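4. Setting up a partner meeting

This section covers the Meetings part of Modise, from creating the meeting to closing it after the minutes are approved. It is written for the host partner. If your organization is attending but not hosting, you only need 4.4 and 4.8.

You must have the Host role before you start. The project coordinator assigns it under Partners > Roles. For the Worley project the coordinator is the Karkcombe office, and requests go to Venla Kettunen through the Messages tab.

4.1 Before you start

Have the following at hand:

- the work package numbers that will be discussed
- the start and end day agreed by the steering group
- the name and street address of the venue
- the number of seats in the largest room
- your organization's cost center code

The venue can be changed later. The cost center code cannot. If you enter the wrong code, the meeting has to be deleted and created again.

4.2 Creating the meeting

1. Log in and select your project from the list on the left.

2. Click Meetings, then New meeting.

3. Choose the meeting type. There are four types: Kick-off, Full partner meeting, Work package meeting and Review. A Review opens extra fields for the external reviewers, described in section 6.

4. Enter a title. The title appears on badges and on the attendance sheet and is limited to 71 characters, including spaces. Leave out the project name, which is printed on its own line.

5. Enter the start and end day. For meetings that begin after lunch, set the start time as well, or the attendance sheet will print a morning signature column that stays blank.

6. Set the time zone to that of the venue. Partners see the times converted to their own zone on screen. Printed documents always use venue time.

7. Enter the cost center code.

8. Click Save as draft.

Note: A draft is visible only to you and the coordinator. No messages are sent to partners until you click Publish in 4.5.

4.3 Building the agenda

The agenda is made of blocks. A block is one item, such as a work package report, a workshop, a break or a visit. Each block has a length, a lead partner and a room.

1. Open the draft and click Agenda.

2. Click Add block. The default length is 30 minutes.

3. Pick the lead partner from the list. You can pick one lead and any number of contributors. The lead gets a message asking for slides. Contributors do not.

4. Pick a room. If you have not entered any rooms yet, click New room and give it a name and a number of seats.

5. Repeat for each item. Drag blocks up or down to change the order. Start times are worked out again each time you drop a block.

6. Check the bar at the top of the page. It turns orange when a day runs past 6:00 p.m. and red when two blocks with the same lead overlap.

Caution: Deleting a block also deletes any slides already uploaded to it. Move the block to the Parking column if you only want to take it off the agenda for now.

Work package reports should have at least ten minutes of discussion time. The system does not add this for you. Make the block longer, or put a separate Discussion block after it.

If you hosted an earlier meeting in the same project, you can copy its agenda with Agenda > Copy from. Leads and lengths are copied. Rooms are not.

4.4 Entering participants

Each partner enters its own people. The host enters only local guests, interpreters and speakers from outside the project.

1. Click Participants, then Add.

2. Type the family name. If the person has attended before, the record appears under the field. Click it to fill in the rest.

3. For a new person, enter given name, family name, organization and e-mail address.

4. Tick In person or Online for each day. A person can be in person on one day and online on the next.

5. Fill in Dietary needs and Access needs if the person has told you about any. Leave the fields empty otherwise. Do not write "none," as the catering list prints whatever is in the field.

6. Click Save.

Note: Online participants are counted in a separate column and are not included in the catering numbers. The limit for online participants is 252 per meeting.

Names are printed exactly as entered, with accents. If a character does not show on the badge preview, change the badge font under Settings > Print to Extended.

4.5 Publishing and sending invitations

1. Open the draft and click Check. The system lists missing items in red and optional ones in gray.

2. Correct the red items. Publish stays locked until they are cleared.

3. Click Publish. Each partner's contact person gets an invitation with a link to the participant form.

4. Set the closing day for registration. After it, partners can still change a person's details but cannot add new people. You can.

5. Set one or two reminders. Reminders go only to partners with nobody registered.

If a partner says it has not received the invitation, look in Meetings > Log. A line marked Delivered means the message reached their mail server and they should look in their spam folder. A line marked Returned usually means the contact person has left. Ask the coordinator to update the contact and click Resend.

Visa letters are made from the participant page. Open the person's record, click Letters > Visa, and enter the passport number. The number is used in the letter and then removed from the record. Partners from outside the host country should be told in the invitation text how long the consulate takes. There is a free text box for this.

4.6 Rooms and equipment

1. In Meetings > Rooms, open each room and tick the equipment it has: projector, screen, room microphone, flip chart, movable tables.

2. For workshop blocks, set Layout to Groups and enter the number of people per table. The system prints a table plan.

3. For blocks with online participants, add the call link to the room and not to the block. All blocks in the room then share the link.

4. Test the call from the room itself. Drokeritz, who hosted the second Worley meeting, tested from an office down the hall and lost most of the first morning to the room's network, which blocked the call.

5. Print the room signs from Print > Signs. They come out one to a page.

Caution: Changing a room's name after publishing does not update signs already printed or calendars already downloaded. Send a message to all participants if you rename a room.

4.7 Meals, breaks and the social program

Breaks and meals are blocks like any other, with the type set to Catering. The system adds up the in-person participants for each Catering block and makes an order list.

1. Add a Catering block for each coffee break, lunch and dinner.

2. Enter the caterer's e-mail address if you want the list sent automatically. It goes out at 9:00 a.m. on the day after registration closes.

3. For a dinner outside the venue, enter the address and a meeting time. Both are shown in the participants' copy of the agenda.

4. Tick Paid by participant if the cost is not covered by the project. The block is then left out of the cost summary. Say so in the block's text as well, with the price per person.

5. For an evening at a partner's home or in a shared kitchen, set the type to Social instead of Catering. No order list is made, and the host enters the maximum number of guests by hand.

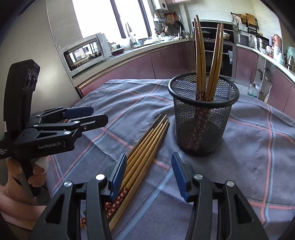

4.8 During the meeting

1. Print the attendance sheet each morning, not the evening before. Late registrations are added overnight.

2. Ask every person to sign for each half day. Funding bodies may refuse travel costs for a half day with no signature.

3. Online participants sign by clicking I am present on the meeting page. The button is shown for 15 minutes at the start of each half day.

4. Have one person take notes in the Minutes tab. Only one person can type at a time. To hand over, the first person clicks Release.

5. Record each decision with the Decision button and each task with the Action button. Actions need a responsible partner and a due date. They are copied to the project's task list when the minutes are approved.

6. Upload slides to the block they belong to. The limit is 200 MB per file. Put video in the project archive and paste the link.

Note: If the connection at the venue fails, notes are kept in the browser and sent when it comes back. Do not close the tab.

4.9 After the meeting

1. Scan the signed attendance sheets and upload them as one PDF under Documents > Attendance.

2. Read through the minutes and click Send for comment. Partners have ten working days. A partner that does not answer is counted as agreeing.

3. Deal with the comments one at a time. Accept puts the change into the text. Decline asks you for a short reason, which the partner can read.

4. Click Approve. The coordinator has to approve as well before the minutes are final.

5. Send the feedback form from Participants > Feedback. The standard form has nine questions, and you may add up to three.

6. Click Close meeting.

A closed meeting can be opened again only by the coordinator. Meetings that are not closed by the end of the reporting period are left out of the activity report.

4.10 Messages you may see

Code 81, Lead not available: The lead partner has two blocks at the same time. Move one of them or change the lead.

Code 83, Room too small: More people are registered in person than the room has seats. The meeting can still be published.

Code 90, Period locked: The meeting dates fall in a reporting period that has already been submitted. Contact the coordinator.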